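Cookie notice: This site uses cookies to remember your preferences. By continuing to browse you accept their use. Accept / Manage settings

Call for Participants: Household Linen Folding and Storage Study

Nendetti Home Textiles Research Office
Applications open until the end of April

The Nendetti Home Textiles Research Office invites adults living in the Jaten area to take part in a study of how towels are folded, stacked, and put away at home. The study is directed by Hiwot Ayele and supports the revision of the office's printed guide to linen care, last updated before the move to the Lakatos Building.

Purpose of the study

Towels are among the most frequently handled textiles in any household, yet written advice on folding them varies widely. Some guides recommend folding in thirds along the length, others in halves, and many do not say which edge should face the front of the shelf. The office wishes to record which methods people already use, how they treat towels of different sizes and finishes, and how they work when the table is also holding other household articles.

What participants will do

Each participant attends 2 sessions in the folding room on the ground floor. At the first session, participants fold towels as they normally would at home, without instruction. At the second, they follow a written method supplied by the office and complete a short questionnaire. Participants are asked to:

- spread each towel on the table before folding it
- fold it to a size suitable for an ordinary bathroom shelf
- place finished towels toward the right side of the table
- leave the articles at the back of the table where they are

Towels are provided in several colors. Fringed and plain-edged towels are treated as separate categories in the questionnaire, and participants should answer for each.

The folding table with green, light blue, pale pink, and beige towels; the potted plant and orange-handled pliers are at the back. 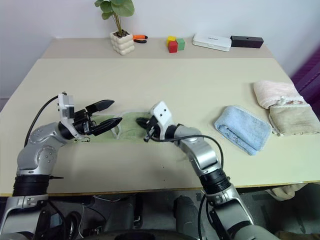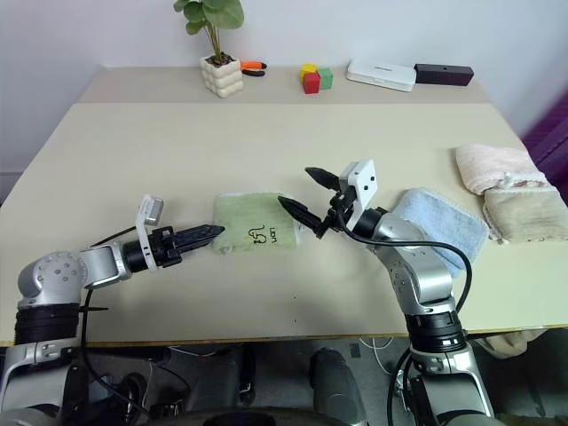

Who may apply

Applicants must be 18 years of age or older and must do at least part of the laundry in their own household. No training or professional experience is required. The office particularly welcomes applications from people who share a home with several others, from those who have recently set up a first household, and from those who have worked in hotels, hospitals, or commercial laundries.

Persons with a known sensitivity to laundry detergent should state this on the application form. Fragrance-free towels can be prepared on request, provided that the request reaches the office before the first session is scheduled. The height of the table is fixed; a chair is available for anyone who prefers to work seated.

The office plans to enroll 100 participants. Where more applications are received than there are places, selection will be made to include a range of ages and household sizes.

Compensation

Participants who complete both sessions will receive 100 dollars, paid by check after the second session. Participants who withdraw after the first session will receive half of this amount. Local bus fare will be reimbursed on presentation of a receipt. Light refreshments are served in the waiting area and may not be brought into the folding room.

Records and privacy

Questionnaires are stored under a participant number. Names and addresses are kept separately and are used only for scheduling and payment. Participants may withdraw at any time without giving a reason and may ask for their questionnaire to be destroyed.

How to apply

Application forms are available at the reception desk of the Lakatos Building and at the Edov Community Library. Completed forms should be returned to either location, marked for the attention of Hiwot Ayele. Applicants should include a statement of no more than 300 words describing how towels are usually folded and stored in their home, and should list the hours at which they are available. Sessions begin at 9:30 a.m. and 1:30 p.m.

All applicants will be notified in writing of the outcome. Forms received after the closing date will be held for the next round of the study.

Shares: 12 | Comments: 0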